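Subject: Re: [tidy-up] Segment labels vs. one long demo

On the list in March, someone from the Rindska group wrote:

> Why cut the sweeping task into 4 phases at all? We fed Trinitik whole episodes and it learned to wave a brush about perfectly well.

Quite. Waving was never our difficulty. Ours waved beautifully and left the litter where it was.

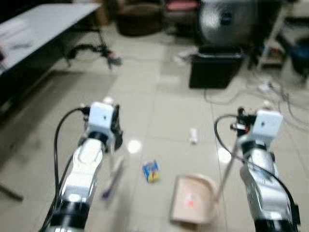 Our phases are reach, align, sweep and empty, and the labels go in by hand, 3283 episodes so far. Align is the one that earns its keep. Train without it and the policy treats the pan as scenery. With it, the right arm learns to keep hold of the handle and leave the dustpan resting on the tiles between the arms, which sounds like nothing until you watch a policy that won't. Success went from 5 trials in 28 to over half, and I shall be vague about "over" until the rerun is finished.

The last phase is harder to label, as people and arms get into each other's way.
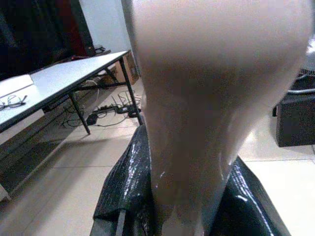
*Wrist view, hand in the bag.*

We mask any stretch where a person fills the wrist view – crude, but the loss stopped jumping. Ljungberg's soft weighting may do better and I'd like to see it tried on two arms.

Head view again, wrapper on the floor:
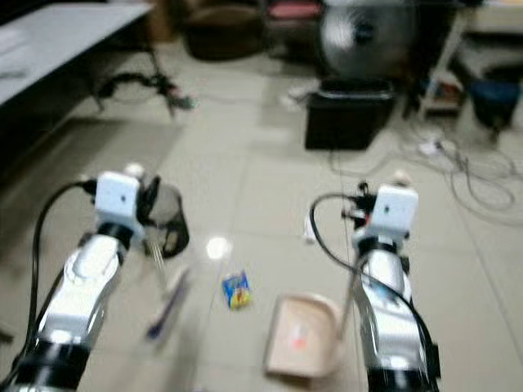
Grarkico Bimanual Learning Group

Label files are in the usual folder. The time stamps in the oldest batch are in the wrong units, so please check before telling me the method doesn't work.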